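Liner Use in Small Wastebaskets: Fitzsimmons Hall
Environmental Systems Project, Final Report
Wultar College

1. Background

Most rooms in Fitzsimmons Hall have a small wastebasket, and most of those wastebaskets have a thin plastic liner. Under the current custodial routine, the liner is removed and replaced at every collection, whatever it contains. A liner holding one paper towel is treated the same as a full one.

The project asked whether liners could be left in place when nearly empty without causing more odor complaints, more residue in the bins, or more work for the custodial crew. It did not consider removing liners altogether. The Givwood residence tried that earlier and went back to liners when the bins proved hard to wash in the sinks available on each floor.

2. Terms

A "change" means the old liner is taken out and a new one put in. A "tip" means the contents are emptied into the cart and the same liner goes back in the bin. A "skip" means the bin is inspected and left alone. The distinction between a tip and a skip matters for labor, but both save the same amount of film.

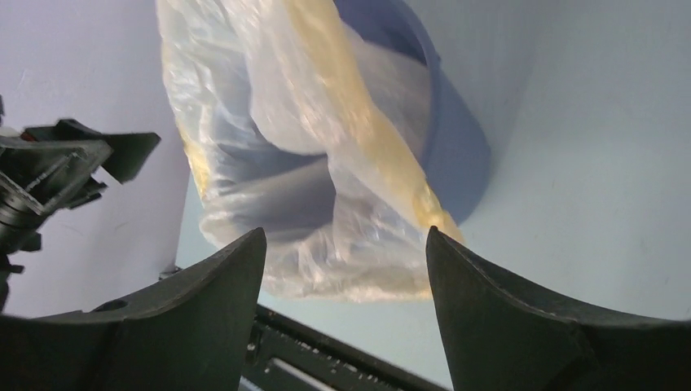 Figure 1. Gripper fingers, close view.

3. Method

Two floors were compared over four weeks. The upper floor kept the existing routine. The lower floor followed a revised rule, printed on a card attached to the cart:

Change the liner if it is wet, torn, or contains food.
Tip if it is dry and at least half full.
Skip if it is dry and less than half full.

Custodial staff marked each bin on a tally sheet as changed, tipped, or skipped. Kitchens and bathrooms were left out of the study, as their bins almost always meet the first condition. Lounges were included at first and then dropped after the first week – the bins there were moved between rooms too often to be tracked by location.

Residents on both floors were told that a study of waste collection was under way but were not told which floor had the revised rule. Some worked it out from the cards.

4. Liner fit

Fit was recorded separately, as it affects whether a liner survives being tipped. The liners in stock are the Gratia light-duty type, bought in one size for every bin in the building. On small bins this leaves a large amount of spare film. The excess is either folded down over the rim or left standing loose above it. 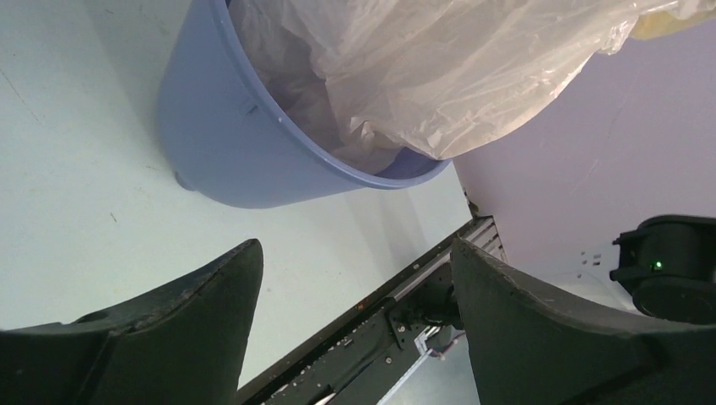
Figure 2. Light blue bin, with the bag extending over the rim.

Loose film has two effects. It partly covers the opening, so that light items such as tissues can rest on the plastic without dropping in. It also makes the bin look fuller than it is when seen from the doorway, and we suspect this led to some unnecessary tips early on. Staff were later asked to look straight down into each bin before marking the sheet.

Tearing during a tip was most common where the film had been stretched tight over the rim and knotted. Folded liners tore less often. We did not measure film thickness, and we cannot say whether the tears came from the knot itself or from the tension around it.

5. Results

Liner use on the lower floor fell in every week of the study. The drop was largest in the second week, once staff were used to the card, and leveled off afterward. Use on the upper floor stayed close to its usual level apart from a rise over move-out weekend, which affected both floors.

Most of the saving came from skips. Tips were less common than expected. Dry bins in this building tend to be either almost empty or already holding some food waste, with little in between. 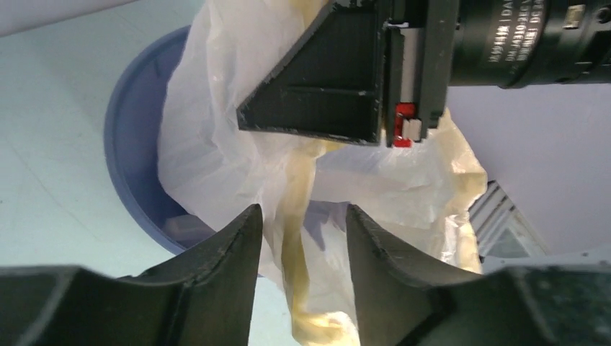
Collection time was harder to interpret. Staff reported that a skip is quicker than a change, but that deciding between the three options adds a pause at each door. The rounds were not timed with enough precision to separate the two, and the route on the lower floor is longer because of the stairwell. No claim about labor savings is made here.

There were three odor complaints during the study. Two came from the upper floor and one from the lower. This is too few to support a comparison. Residue was checked by wiping the inside base of each bin with a white cloth at the end of the last week. Bins on the lower floor were slightly dirtier, mainly with dust and pencil shavings that had slipped behind the liner. 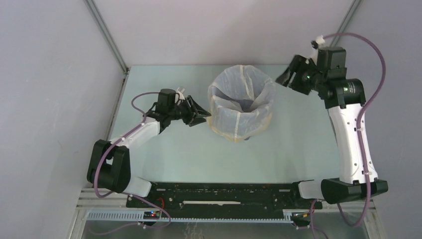
Figure 3. Lined wastebasket with the bag folded over the rim, empty.

6. Limitations

The two floors have different mixes of single and double rooms. Tally sheets were incomplete on Sunday rounds, when a substitute crew covers the building. Contents were judged by eye – "half full" means something different for crumpled paper than for flat cardboard, and the card gave no guidance on this.

7. Recommendations

Adopt the revised rule for bedrooms and study rooms, with a drawing of the half-full level on the card. Order a smaller liner for the small bins when current stock runs out. Fold the spare film down over the rim and do not knot it. A repeat of the study in October, when occupancy is steady, would give a cleaner baseline than the end of term did.

The tally sheets and the text of the cart card are kept with the department's project files.

2 comments | 4 shares
Contact the department office | © Wultar College | Back to top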